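4. Open the Zamavico birthday list and add each friend or cousin in turn, taking your time over the spelling. The list holds 128 names.

5. Tick Shared Day for anyone born on the same date - twins count too, bless them.
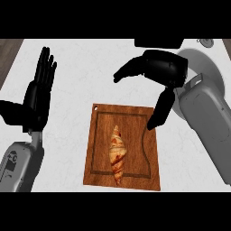
Marit Granström adds that she enters leap-day birthdays under 28 February, and her greetings have always gone out nicely.

6. Press Save before you leave the page.

Caution: removing a name also removes its old greetings.

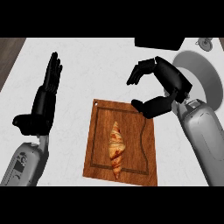
Can two people share one greeting? Tick both names and write a single message - each will get a copy.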